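Seventy-Six

Szymon Witkowska did the flat in Clulorthorpe last, because it was nearest the bus.

Nokside paid by the accepted example. Not by the hour, not by the attempt. You picked a thing up, you put it where it was meant to go, you opened the jaws, you backed off. One example. Then again with the thing somewhere else. The note from Darnura, who ran the list, was taped inside his coat pocket flap so he couldn't lose it. Eighty by midnight. Real homes only. Do not tidy.

He had never been asked not to tidy before. His mother would have wept.

1. Bedroom, early

He had started at four with the easy ones. Socks into a drawer. Drawer shut. Socks out again. The grip had a stiff spring and by the fortieth go the side of his thumb was sore, so he changed hands, and the left-hand ones were terrible. Slow, wobbly, a sock dropped short and fished for twice. He sent them anyway. Darnura rang within minutes.

"What happened at 40?"

"I swapped hands."

"Keep them. It likes the wobbly ones."

She always said it like that. It likes. It doesn't care for that. As though the thing they were feeding sat in the next room with a napkin on. He'd seen where it lived once, on the open day – a grey cupboard, a fan going. Somebody had stuck a name on the door. Tôn. He'd said it wrong all afternoon and been too shy to ask.

So. Snacks next. The list said box, soft surface, mixed packets, at least one item that slides. He had bought half of them himself and would not be getting the money back.

First few went fine. Chocolate bar up off the duvet, over the cardboard, down. Out again. Turn it a bit. Up, over, down. He found he was holding his breath each time the pads closed, and letting it go when they opened, and that he'd been doing this for hours, and that it was probaly why his head hurt.

"You're closing too early," Darnura said. He had her on speaker by now, propped by the kettle. "You close before you're there."

"I know where it is."

"You know. It doesn't know. Go down, wait, then close."

Go down. Wait. Then close. He tried it. It felt like talking to somebody's gran, all the spaces left in. But the bar came up level and he could feel that it was a good one.

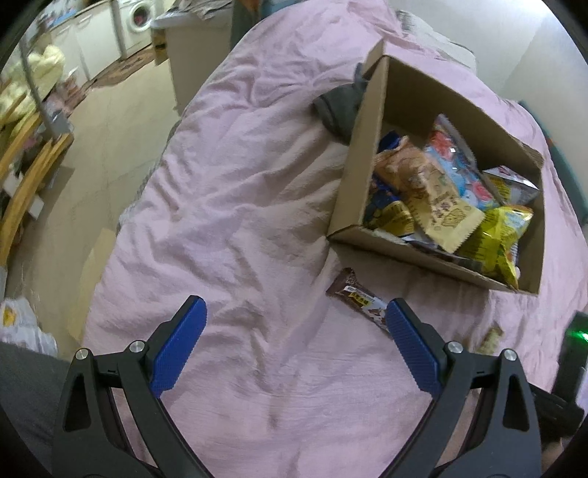
2. Bedroom, late

Past ten. The rain had got going. He was on 76 and the sock had been on the edge of the box for a good while before he thought about it.

"Do I move the sock?"

"What sock?"

"There's a sock on the box. It's not on the list."

A pause, keys clicking. "Did you put it there?"

He tried to think. He must have. It was from the drawer lot, hours back. "I think I was finished with it," he said.

"Then it's where a sock would be. Leave it."

He left it. He did 77 with the sock there and 78 with the sock there. For 79 he went for the chocolate and missed, and the pads shut on a pinch of pink duvet and lifted it, a little tent, very neat. He held it there. He went down. He waited. He opened.

"Don't send that," he said, to himself mostly.

"Send it," said Darnura.

"It's a mistake."

"You got hold of the wrong thing and put it back gently. Do you know how many I've got like that? Twenty-three. Out of everybody. All year."

He looked at the dent in the duvet where he'd let go. Up close you could see nothing had happened to it. He sent it.

One more to do. His thumb throbbed. The last bus had gone or was going, he couldn't rememeber which timetable they were on – the January one was different. He shook out his hand, took hold of the grip and lined up over the sock.

"That's not on the list," Darnura said. She must have heard him breathing.

"No," said Szymon.

He went down. He waited for it.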